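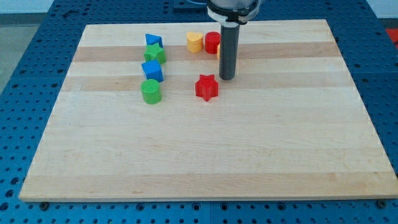
Workshop Tips for Student Robotics Teams
Trirnmont Technical School, Student Workshop and Projects Office

Home > Student Workshop > Tips and Care Sheets > Sorting Project

The following tips have been collected for students enrolled in the Sorting Project, the fall elective in which teams program a robot arm to pick up small shape blocks and group them by color or by form. They cover the care of the work surface, the blocks and the table. Programming is covered in the course handbook. Teams preparing for the Neves Cup should also read the section on practice boards near the end of this page.

Setting the board

The board must lie flat before any program is run. Press down on each corner in turn with the palm of the hand. If a corner rocks, lift the board, wipe both the table and the underside of the board with a dry cloth, and try again. In most cases the cause is a crumb of plastic or a stray washer.

Tighten the knobs by hand only. Pliers will crush the wood fibers along the front edge, and a board with a crushed edge will no longer sit true. Tighten one side halfway, then the other, then return to the first.

A board that has been moved, even slightly, requires the team to teach its pick positions again. Please mark the change in the team notebook with the time of day and the initials of the student who moved it.

Caring for maple

Boards in the workshop are glued up from strips of maple. The strips differ in tone, and bands of darker wood are normal. Teams using a vision program should be aware that the darker bands may be read differently from the pale wood, and should test a block of each color on both.

Wipe the surface with a barely damp cloth at the end of each session and dry it at once. Water left standing will raise the grain. A raised patch may be smoothed with fine sandpaper, always along the length of the strips and never across them. Ask the workshop desk for a worn sheet; new paper cuts too fast.

Once each term the boards are rubbed with a thin coat of mineral oil. Apply the oil sparingly, wait 20 minutes, and buff until a clean white cloth comes away dry. Oil left on the surface will find its way onto the blocks and then onto the gripper, and grip strength settings that worked in October will fail without any clear cause. Kitchen oils are not permitted. They turn sticky and develop an odor.

Do not write on the boards. Teams that need a grid should use low-tack paper tape, removed the same evening. If tape residue remains, lay a warm cloth over it for a minute and rub it away with a fingertip. Solvents are kept locked and are for staff use.

Washing and storing the blocks

The plastic blocks have a finely ridged surface, and the ridges collect dust and skin oil. Wash them in lukewarm water with a drop of dish soap and a soft toothbrush. Hot water may warp them. A dishwasher certainly will. Stand them on a towel overnight and turn the star-shaped blocks once, as water tends to stay in the inner corners.

The workshop inventory stands at 1,627 blocks across all teams. Sets are kept in lidded trays and signed out at the desk. Cubes, cylinders and stars belong in separate compartments. Stars packed underneath heavier items lose their points, and a star with a blunt point should be handed in for replacement. Do not file it at the bench, as plastic dust settles in the holes of the table.

When laying out a practice run, leave enough bare wood between blocks for the gripper to descend. Begin with wide spacing. Crowded layouts are worth practicing later, once the program handles the simple ones reliably. Cylinders should be stood upright for the first exercises, since one lying on its side will roll at the lightest touch.

The table

The perforated table tops are vacuumed with the narrow nozzle. Compressed air is not to be used, as it drives grit down into the threads. If a screw will not start easily by hand, back it out and clean the hole with a dry nylon brush. Do not force it. A damaged hole should be marked with a paper dot and reported.

Cups, bottles and food remain on the shelf by the door.

Practice boards for the Neves Cup

Teams may borrow one practice board for use at home. There are 34 available, and they are lent in the order in which requests arrive. A practice board is smaller than a workshop board and comes without fittings. At home, place it on a sheet of rubber shelf liner to keep it from sliding. Store it flat, away from radiators and sunny windows. A board leaned against a wall for several weeks is likely to bow.

Borrowed boards must be returned clean and free of tape. Requests are made on the Starkis form, available at the workshop desk during opening hours.

Related sheets: Gripper Pads and Their Replacement; Cable Care; Keeping a Team Notebook; Labeling Trays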